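Prander Ultard Cricket Bat, Short Handle

I've been selling bats out of the same little shop for years and I don't get excited about many of them, but I've kept one of these for myself, so read this knowing I'm biased. The Ultard is the middle bat in the Prander range. It's English willow, it weighs 2 pounds 10 ounces in the size I play with, and the middle sits a touch lower than you might be used to (great on the slow, matted pitches most of us get stuck with in league cricket!).

I took mine to the nets on a Sunday in March and the first dozen balls felt dead. Don't panic if yours does the same. It wants a proper knocking in, and I mean hours with a mallet, starting soft and working out toward the edges. Go easy on the toe. By the time I'd finished, my neighbors weren't speaking to me, but drives were coming off it beautifully.

Folasade Oyewole borrowed it for a weekend match and made 89 before she holed out at deep midwicket. She wants one now, only with the thicker grip. I can fit that for you before it ships, just leave a note at checkout. 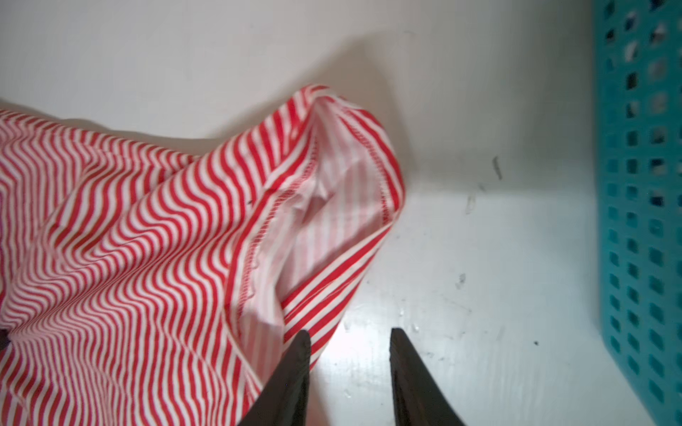 Red and white stripes, rumpled.

A few things I'd change. The stickers start lifting at the corners pretty quickly, and the cover that comes with it is thin, so I'd spend a bit more on the padded Rirnusel one if you travel with your gear. The handle is also rounder than on the old Ultard. I like it, but Adaeze Uzor can't stand it and went back to her Sharifi, so if you're fussy about an oval handle, come in and hold one first.

Price: $322, grip included
Item number: 3110
Sizes: Short Handle, Harrow, Size 6
Comes with: thin cover, spare grip
Not included: mallet, oil, toe guard

Toe guards are extra and I'd get one, especially if you bat on damp mornings. I can glue it on here, but it adds a day to the order. Bats go out in a long box with the toe packed in foam. If you've got a weight in mind, email me before you order and I'll go through the rack with the scales and pick out the closest one.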